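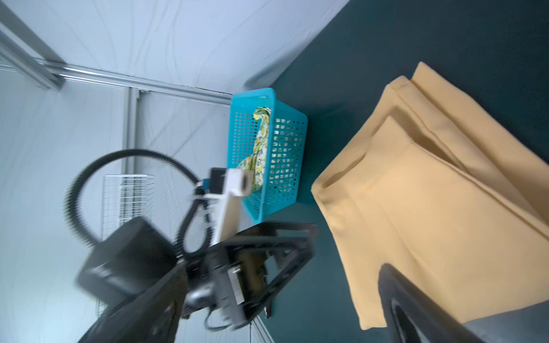
A light blue plastic laundry basket with a patterned cloth inside

Household laundry

Household laundry is the washing, drying, finishing and storing of clothes and linen in the home. The word laundry is also used for the items waiting to be washed, for the same items once clean, and for the room in which the work is done. It is distinct from commercial laundering, in which washing is carried out for payment, and from dry cleaning, which uses solvents in place of water.

Etymology

The English word comes from Middle English lavendrie, taken from Old French, and goes back to the Latin lavare, to wash. A person who washed clothes was a launder or lavender, and the longer forms laundress and launderer came later. The name of the lavender plant is sometimes said to have the same root, but this is disputed.

History

Before piped water, clothes were commonly washed at rivers, springs and wells. Dirt was loosened by beating the wet cloth with a wooden bat or by treading it in a tub. Lye, made by running water through wood ash, was used in many parts of Europe long before soap was cheap enough for everyday washing. In large houses the heavy linen was often saved up and washed a few times a year, a practice that depended on owning enough sheets and shirts to last between washes. Smaller households washed more often.

Public wash-houses were built in many towns during the nineteenth century. They offered hot water, troughs and sometimes drying closets to people who had none of these at home. The wash-house at Javthorpe had two rows of troughs and a single boiler, and users paid by the hour. In her study of the building, Róisín Mac Carthaigh notes that the drying room was the part most often complained of, as there was rarely enough space for sheets.

The copper, a large metal vessel set in brickwork over a small fire, was the usual means of heating water in British homes until gas and electric boilers replaced it. Clothes were moved about in the tub with a dolly or posser, rubbed on a washboard, and then passed through a mangle to press out the water. Powered washing machines became common in the twentieth century. Early models still had to be filled and emptied by hand, and many had a wringer fixed to the top. The twin-tub, which had one drum for washing and another for spinning, remained in use in some homes long after the automatic machine appeared.

Sorting

Laundry is usually sorted by colour, by fibre and by how dirty it is. White cotton and linen can be washed hotter than wool or silk, which may shrink or lose their shape. New dark or brightly coloured items are often washed alone at first because loose dye can mark paler cloth. Care labels sewn into garments carry symbols for washing, bleaching, drying, ironing and professional cleaning. A bar under the washtub symbol calls for a gentler wash, and a cross through any symbol means that the treatment should not be used.

Stains are often treated before the main wash. Protein stains such as blood and egg are soaked in cold water, as heat tends to fix them in the cloth. Grease responds better to warm water and detergent. A soak of 15 minutes is enough for light marks, while older ones may need to be left overnight. 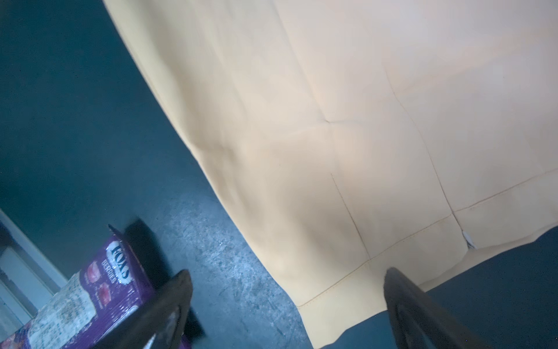 Photo: Oranuch Srisuk

Hems and seams

The folded and stitched parts of an item dry more slowly than the rest because the cloth there is in several layers. They are also where shrinkage tends to show. If the sewing thread shrinks more than the cloth, the seam puckers – a fault often seen in cotton curtains and pillowcases after a hot first wash. Cloth for home sewing is sometimes washed before it is cut for this reason.

Hems on sheets and tablecloths wear at the corners and at the fold. In older household manuals, mending was placed before washing, on the grounds that a small tear would grow in the tub. Sheets worn thin in the middle were cut lengthways and rejoined with the outer edges at the centre, a repair known as sides-to-middle.

Drying

Outdoor drying on a line is the oldest method still in wide use, along with spreading cloth on grass or hedges. Sunlight has a mild bleaching effect on white linen, and fields set aside for this were called bleaching greens or drying greens. Several survive as place names. The drying green at Cerutbridge is still marked by iron posts, although no lines have been hung there for many years.

Pegs were first made as split sticks bound with a strip of metal. The spring peg, in two halves held by a coil, was patented in the United States in the nineteenth century. The Brakley collection of domestic tools holds 600 pegs of both types, catalogued by Wen-hsiung Kan.

Indoors, clothes are dried on folding racks, on ceiling airers raised by a pulley, or in a tumble dryer. Drying indoors adds moisture to the air and can lead to mould in a room with poor airflow.

Finishing and storage

Ironing removes creases by heat, pressure and moisture. Linen and cotton are easiest to iron while slightly damp. Many knitted and synthetic fabrics need no ironing if they are folded or hung soon after drying.
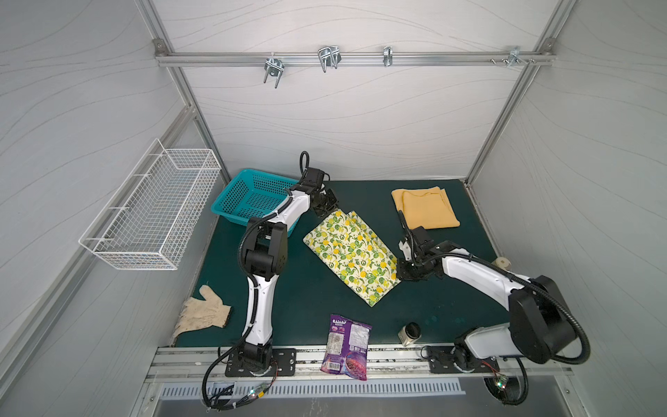 Metal hooks clipped to a rail, with household items on the work surface

Clean laundry is kept in drawers, wardrobes or a linen cupboard. In British houses it was common to place the linen cupboard around the hot water tank, where the warmth finished the airing. Hooks and rails are used for towels, aprons and garments in daily wear. Sheets are traditionally taken from the top of the pile and returned to the bottom, so that all are used in turn.

Division of work

Laundry has been done mainly by women in most of the societies for which records exist. Paid washerwomen worked in their own homes or travelled to those of their customers, and the work was among the few open to widows with young children. Shobha Raju and Pichit Somboon have compared washing-day accounts from two port towns and found that neighbours often shared tubs and drying space even where each family had its own supply of water.

See also

Bleaching green
Care label
Clothes line
Linen cupboard
Mangle
Washboard

This page was last edited on 2023-12-18.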